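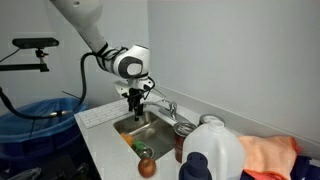

Shirin Ranjbar told me to quit stretching before my runs, and she said it before I'd even gotten my coat off. I've done the same hamstring routine since high school, so I was a little hurt!

"Holding a cold stretch for a minute doesn't do much for your run," she said. "Walk first. Then jog slow enough that you feel silly."

She coaches the Fetham evening group, mostly people in their first season, and she has them walk for 8 minutes before anything else happens. I asked if they complain. "All the time. Then October comes and they stop complaining."

We got onto hills (I hate hills), and she pulled out the training log she kept before her first half marathon. There were 142 entries in it, some just one word long. My favorite was "Ugh."

So do I have to give up stretching for good? "No, do it after, if you like it," she said. "I like it. I do it in front of the TV."

I tried her way the next morning, 12 minutes of walking and shuffling past my neighbors, and my calves felt pretty good on the first hill. The second one was still awful. I texted her that and she wrote back, "Go slower."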